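Vorkside Robotics Club board > Build Log > Cloth task, spring demo

gripperwidow
Joined the Vorkside student team in the fall thinking I'd be building arms. So far I have folded more laundry than in my entire adult life. The demo is in April, the task is "put the cloth away in the shelf," and our target is 391 clean recordings from the hand-held grippers. We have 44. Eamon Tierney calls this "momentum."

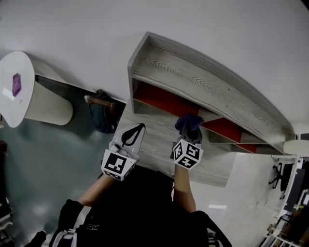

Two-handed runs are where my evenings go. The policy has to learn that the left hand helps and the right hand carries, and most of us can't do that reliably ourselves. Placing dark navy cloth against the red inside the shelf is the part I like, good contrast, easy to check when you scrub through later. Keep the marker cubes facing out when you reach in, or enjoy deleting your own work.

Tadhg Keogh
391 is a silly number. Kosberg's team had 3,322 last year and their robot still missed the shelf. I'd take 50 good ones with the start position varied over 391 from the same spot.

gripperwidow
Fifty from how many people, though? If it's all you, the robot learns to sulk.

hodex_fan
Agree with Tadhg on the starts, disagree on 50. Our Hodex arm needed about twice that for a box, and a box doesn't flop.

gripperwidow
Fine. Proposal: mixed starts, everybody takes a turn, cloth goes in a different compartment each block. We also need to agree on what counts as a failed release, given that I've seen three definitions and Eamon holds two of them.
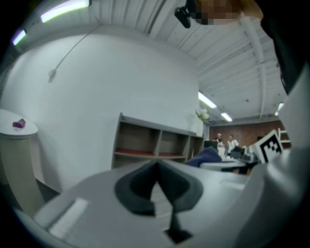 Correa wants the failed releases kept and labeled, so the policy sees what a bad one looks like before it invents its own.

Tadhg Keogh
Keep them in a separate folder, then. I'm not training on anybody's fumbles by accident again.

hodex_fan
Whose fumbles were those?

Tadhg Keogh
Separate folder.

gripperwidow
Folder's up. Sign-up sheet is under it, and the late slots are wide open.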